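Dernley's upstairs room opens up for tidying practice

The big upstairs room at Dernley has a new look this March, and it's a treat to walk into. Where there used to be a stack of folding chairs, there's now a little living room, set up so people can practice the small everyday jobs that make a home pleasant to be in: clearing a table, filling a drawer, putting a cushion back where it belongs.

The project is called Clarnisik, and it's run by Forough Azimi, who has been teaching home skills in the area for years and still gets excited about a well-organized drawer. "People think tidying is something you either have in you or you don't," she told us. "I think it's like cooking. You get better if somebody gives you a kitchen."

We dropped in on a bright afternoon while a session was going on. The daylight is one of the nicest parts of the place. Even with the big gray roller blinds pulled well down, plenty comes in underneath, and the white slatted ceiling curves overhead in a way that makes the whole room feel taller than it is. Bags were piled up along the low sill — white ones, beige ones — and people were busy with their own corners of the work.
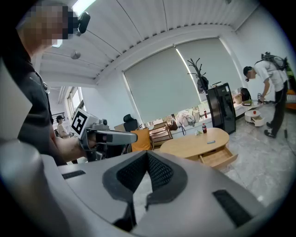 What's in the room

Most of the furniture came through Hiketti, the secondhand store on Czarnecka, which let the project pick out pieces for $400 in all. Azimi says she could happily have spent the whole day in there. She was looking for things that felt like they came from a real apartment, in different colors and different heights, and she wanted at least one table with a drawer.

She got a lovely one. It's light wood with a rounded top, low and friendly looking, and the drawer slides out from underneath. During our visit the drawer was open with one small gray-blue thing lying inside, and up on top were a sprig of white flowers and a dark soda bottle with a red cap. That's about as typical a coffee table as you could ask for, and it makes a great starting point. Does the bottle stay? Do the flowers move to the middle? Azimi likes to let people decide and then ask them where they'd look for each thing a week later.

Next to it is our favorite piece, a dark wicker chair with black metal legs and an orange cushion. It's the brightest spot of color in the place and we wanted to take it home! A two-tier shelf unit in light wood stands behind it, and across the room there's a small round white side table with a white chair beside it. A tall black cabinet with a glossy front finishes off the back wall.

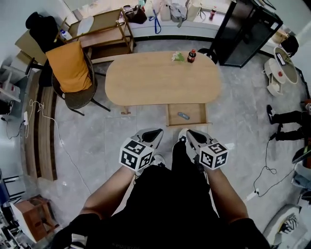 The table with its drawer open, and the wicker chair and orange cushion to the left.

How the sessions work

Every session starts with the room a little bit out of order. Azimi goes in first and moves things around, and she admits she enjoys this part more than she should. Then the group comes in and works through it piece by piece, talking as they go about what goes where. There's no right answer posted on the wall and no clock running. Some people start with the floor, some with the table, and one woman always begins by straightening the cushion, whatever else is going on.

Packing is part of it too. The long white counter at the back is the spot for bags, and it gets plenty of use, with handbags, totes and all the rest lined up in a row. A popular exercise is to pack a bag for a day out and then unpack it again, with everything going back to its place before the bag is put away. Azimi says this second half is where most homes fall down, hers included.

Upkeep for the season is budgeted at $1,572, which covers the heating, a new lock for the downstairs door and a fund for replacing things that wear out. Another $200 has been set aside for storage boxes, and suggestions on sizes are very welcome. Azimi is leaning toward shallow ones that fit the shelf unit, but she's heard good arguments for deep ones with lids.

Sessions are free and run in the afternoon from 2 p.m. Sign up at the front desk at Dernley, downstairs and to the left. Wear something comfortable, and bring a bag if you'd like to try the packing exercise with your own things. Anyone with a small lamp to give away should ask for Azimi — she's still looking for one to go on the side table.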